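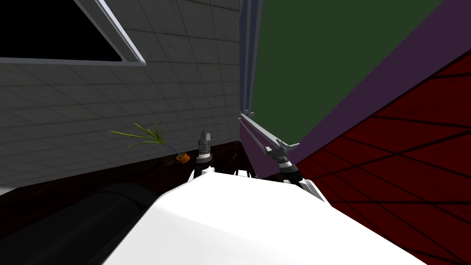 Arm drops the eraser after a reset in simulation

Posted by Sotport, September 11, 2018

I am running a two-armed robot in a simulated classroom. The task is to pick something up and carry it to the board. It worked through most of August. Now the right arm stops short of the board and the fingers open before it gets there, but only on runs that follow a reset. The first run after a full restart is always fine. There is no error in the log, only a line saying the gripper command was accepted.

I have tried a slower arm speed and a higher grip force, and I reloaded the room from the original file. None of it made any difference. The physics step is the default and I have not touched the finger model.

The wrist view is below in case the finger spacing is wrong. I have the same settings on both arms.

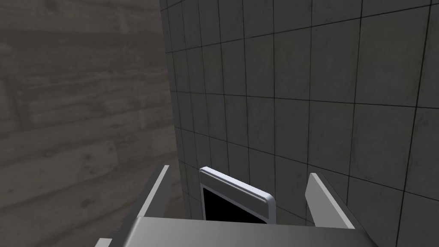
Wrist view, fingers apart, white-framed object between them

Has anyone had this, and is it the controller or the scene?

Vumden

Sounds like friction. Turn it up on the finger pads and try again. Mine used to drop everything until I did that.

Shirazi

I doubt it is friction if the first run is always fine. Friction would be the same on every run. I would look at what your reset clears and what it leaves behind.

I had a very similar fault. The reset put the joints back to their start positions but did not empty the command queue, so the last "open" from the old run was still waiting. It was carried out partway through the next one. My queue held 3,000 entries and it took me 16 runs to spot it, as the old command did not always come up at the same point. The log said "accepted" for me too, and that only means the command was read.

Print the queue length straight after the reset. It should be zero. If it is not, clear it before you move the joints.

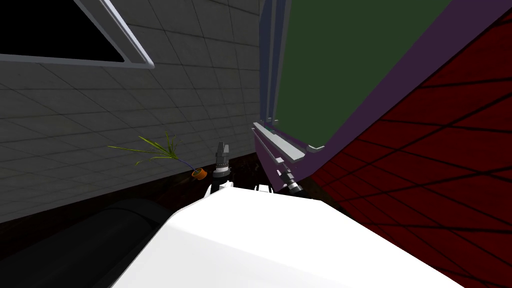
Stopping short of the board can come from the same thing. An old arm target gets read first, the arm sets off towards it, and the new target then runs out of time. Check your timeout as well. Mine was 5 seconds and I had to raise it while testing.

Do not run this on a real arm until you have sorted it. A stale command on hardware can move the arm when someone is standing next to it. Put the friction back to whatever it was before you test, or you will be changing two things at once.

Zodine

Same problem here, following. Clearing the queue fixed the fingers for me but the arm still stops early on some runs. I have not tried the timeout yet.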